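12 April 2026

Back from the meeting at Kerano, bag still not unpacked, and I want to get this down before it all turns to mush in my head. I had meant to write every night while I was there and of course I wrote nothing, so this is going to be long and out of order.

First thing, the place. Kerano is a conference center at the end of a road that gets narrower and narrower until you are sure you missed the turn. The rooms were fine. The coffee was not fine. There were 25 of us in the small sessions, which is my favorite size for a meeting, because you can ask a dumb question and still look people in the face at dinner. The big December one had 541 registered and I don't think I spoke up a single time.

The opening session was all on how we measure grip strength in patients with slow muscle disease, and I loved it (I know, I know, I'm the only person I know who gets excited about grip strength). The Tutico team showed two years of home testing. People squeeze a little handle at the kitchen table every morning and the number goes to the clinic overnight. What struck me was how much it bounces around. A bad night's sleep and you're down, a warm shower and you're up again, and then twice a year we bring somebody in, test them once after a long drive, and write that down as the truth! I've been doing that for most of my working life. I scribbled "one visit is a snapshot" in my notebook and underlined it so hard the pen went through. 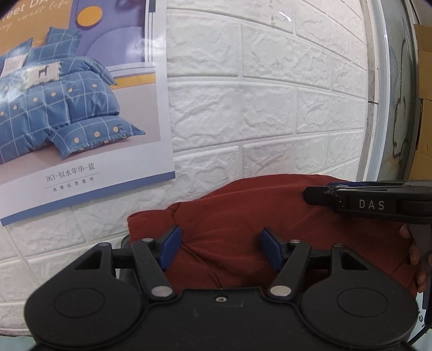 Kakakhel wasn't having any of it, though: home numbers are messy, people skip days, they swap hands, they let the grandkids have a go, and you can't hang a drug trial on that. Then came a long bit on training visits and whether a nurse should be on a video call for each test. It was a fair point and said pretty sharply, and the room went a little stiff. I think both sides are right. You could take the clinic visit as your anchor and use the home numbers to see what goes on in between. I said so, much too fast, and got a few nods and one very firm shake of the head.

Lunch was soup. I sat with the Grusico lot, who are trying to start a registry with almost no money. They want 2000 families signed up and they have 23. It didn't seem to bother them at all. They told me the forms are the trouble, page after page asking for the same birth date, and parents give up by the middle. I promised to send them our short form, which I have to dig out of the old laptop. WRITE THIS ON THE FRIDGE.

The afternoon was steroids, and I'll be truthful with my own diary and admit I faded. Same curves, same argument over every day versus weekends only, same question at the end. The one thing I want to hang on to is the bone talk. We're still picking up spine fractures late, mostly by waiting for somebody to complain of back pain, and lots of these folks never complain. A plain side X-ray once a year would catch a good number of them. I need to check what our clinic does. I have an awful feeling the answer is "whatever the last doctor did."

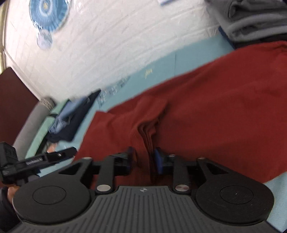 Things to do before I forget

Short form to Grusico. Ask the front desk how we schedule spine films. Look up the dosing paper that everybody kept mentioning and I kept pretending I'd read. Find out what those home handles cost, and if they're silly money, see whether Tutico would lend us a few for a small trial run. Mine would be the older patients first, I think, the ones who live farthest out and hate the drive in.

And I should call my sister back, which has nothing to do with muscles.

The part I keep chewing on is the last talk, from a patient's side. It was about what "better" means. We'd spent all that time on pounds of force and seconds to stand up from a chair, and then we heard that the thing that mattered most was being able to turn over in bed without waking anyone up.

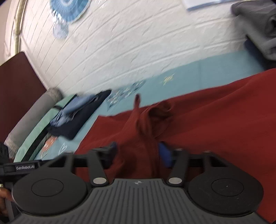 I don't have a test for that. None of us do, as far as I could tell from the quiet afterward. There are questionnaires with an item or two on sleep, but they ask how well you slept, and that's a different question. Could you just ask it straight out at every visit? Did you need help turning last night, yes or no. I'm going to add it to my own notes starting with the next clinic and see what comes back, no study, no forms.

The drive home took forever and I missed the exit thinking about all this. The cat is furious with me. Laundry tomorrow.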